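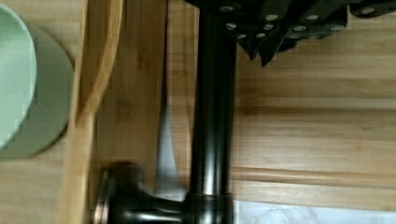 Dresskaの障害物地図に穴があく件、4月に入ってからずっと引きずっていたのですが、今日ようやく原因らしいところまで手が届いたので、忘れないうちに書いておきます。症状は前と同じで、手首カメラの深度から作った占有格子のうち、細くて光る物のところだけが抜けたり戻ったりします。困った相手の代表が流しの黒い蛇口で、筒の表面に縦に細いハイライトが一本通っていて、そこを境に深度が右と左でばらばらになります。すぐ左に立っている竹のヘラのほうは、木目のおかげなのか実に素直に点が出てくれて、同じような縦長の形なのにこうも違うのかと、少し感心しながらログを眺めていました。

最初に疑ったのは、やはり深度フィルタでした。Ahonen(知覚側のノード。名前の由来を新しく来た人に毎回聞かれますが、わたしも知りません)には信頼度の低い画素を捨てる段があって、これが光沢面を丸ごと食べているのだろうと思い込んでいたわけです。しきい値を緩めて再生してみると、たしかに蛇口の点は増えます。増えるのですが、増えた点が筒の手前と奥に散らばって、地図の上では蛇口が太ったり痩せたりします。プランナーから見ると通れるはずの隙間が急に閉じることになり、腕が途中で考え込むような動きをします。これでは穴があいているほうがまだましかもしれない、とRiegerさんに愚痴をこぼしたら、「太り方に向きはあるのか」と返ってきました。これがとてもありがたい一言でした。

そこで午後は、散らばった点を手首の速度ベクトルと重ねて描く小さなスクリプトを書きました。見た目は雑ですが、tools/の下に置いてあるのでどなたでも使ってください。引数の順番がほかの道具と逆なのは申し訳ない、近いうちに直します。描いてみると、点の散り方は手首の動く向きときれいに揃っていました。止まっているときの散りは小さく、速く振っているときほど尾を引きます。つまり光沢だけの問題ではなく、時刻のずれが混ざっていたのです。光沢面はもともと点が少ないので、ずれた点の割合が高く見えて、いかにも光沢が犯人のような顔をしていた、ということだと思います。

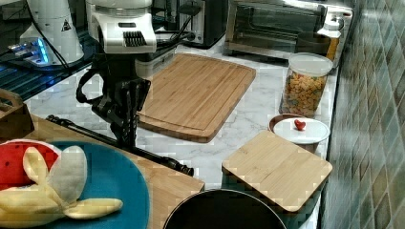

ずれの量を測るのには、腕をゆっくり往復させて、関節角から計算した手首の姿勢と、画像側で追った特徴点の動きとの相互相関を取りました。ピークは89ミリ秒のところに立ちました。思ったより大きくて、最初は自分の計算を疑い、コーヒーを淹れて戻ってきてからもう一度やり直しましたが、同じ値です。Lirnhamで取った古いログでも試したところ、そちらはずれがほとんど見えません。違いを探してみると、Lirnhamの設定では画像の時刻をドライバが打っているのに、こちらでは圧縮ノードを抜けたあとで打ち直していました。圧縮の待ち行列に入っていた時間がそのまま遅れに化けていたわけで、わかってしまえば何ともあっけない話です。設定ファイルの履歴をたどると、打ち直しを入れたのはどうも去年のわたしでした。コミットの文には「とりあえず」と書いてあります。ごめんなさい。

直し方は二段構えにしました。まずドライバの時刻をそのまま下流まで運ぶこと。これは設定の変更と、ヘッダを書き換えている行を消すだけで済みます。次に、Ahonenが点群を地図に入れるとき、いちばん新しい姿勢を使うのをやめて、画像の時刻で姿勢の履歴を補間して引くこと。履歴のバッファは2秒分あれば足りるようです。補間は並進を線形、回転をslerpにしています。加速の大きいところではもっと丁寧な方法もあるのでしょうけれど、いまのところ残差に差が見えないので、凝るのは必要になってからにします。

ついでに手首の速さに応じて点の重みを落とす仕組みも入れてみました。こちらは効き目がはっきりしません。速く動いたあとに地図がしばらく古いまま残るという副作用もあって、既定では切ってあります。入れたい方はパラメータのvel_weightを1にしてください。ただし0.5のような中間の値は読んでくれません。型がboolのままなのを、書いていて思い出しました。
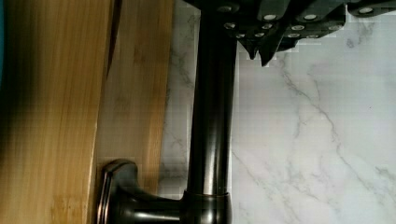 時刻は露光の始まりと終わり、どちらに合わせるのがよいのでしょうか。

露光の中央に合わせます。ドライバが返すのは露光開始の時刻なので、露光時間の半分を足した値を使います。自動露光を入れている場合は露光時間がフレームごとに変わるため、定数で足さずに、必ずフレームのメタデータから読んでください。

さて、修正前と修正後の比較です。同じログから341フレームを抜き出し、Dresskaの地図を作り直して、流しの周りの占有セルが前のフレームと食い違う割合を見ました。修正前は腕を動かすたびに食い違いが山になっていたのが、修正後は山がほぼ平らになって、残ったのは本当に深度が取れていない画素だけに見えます。フィルタのしきい値は元に戻しました。光沢の問題そのものは消えていないので、筒状の物に限って形を当てはめる案はまだ生きています。とはいえ、時刻が合っていないうちに当てはめを始めていたら、ずれた筒をせっせと立派に推定していたに違いなく、先に気づけてよかったと胸をなでおろしています。

うまくいかなかったことも書いておきます。再生の速度を4倍にすると、補間の前に履歴が捨てられて「姿勢なし」の警告が大量に出ます。バッファの掃除が壁時計で動いているのに、再生側はログの時計で動いているからで、実機では起きませんが、夜のまとめ処理では困ります。とりあえず(また使ってしまいました)等速で回してください。掃除の時計を差し替える作業は明日やるつもりで、テストの骨組みだけは先に書いてあります。

それから、Brersteadの環境がどちらの設定になっているのか、手元の資料からはわかりませんでした。あちらのログを持っている方がいたら、短いもので構わないので共有の場所に置いてもらえると助かります。腕が往復している区間が入っていれば、相関のスクリプトがそのまま使えます。静止している区間ばかりだとピークが立たないので、そこだけお願いします。

Riegerさんからは夕方、キャリブレーションもやり直したほうがよくないかと聞かれました。手先とカメラの外部パラメータは腕を止めて撮った姿勢から求めているので、今回のずれの影響は小さいはずです。ただ、手順書には「停止後すぐ撮影」と書いてあって、この「すぐ」がどのくらいなのか、読むほどに心配になってきました。次に回すときは停止を確認してから少し待つように手順書を直し、古い値と新しい値を並べてここに貼ります。

ブランチ名はstamp-fixです。レビューはどなたでも、急ぎません。姿勢履歴を引く関数の端の扱い、つまり要求された時刻がバッファの外に出たときの返り値だけは自信がないので、そこを重点的に見てもらえるとうれしいです。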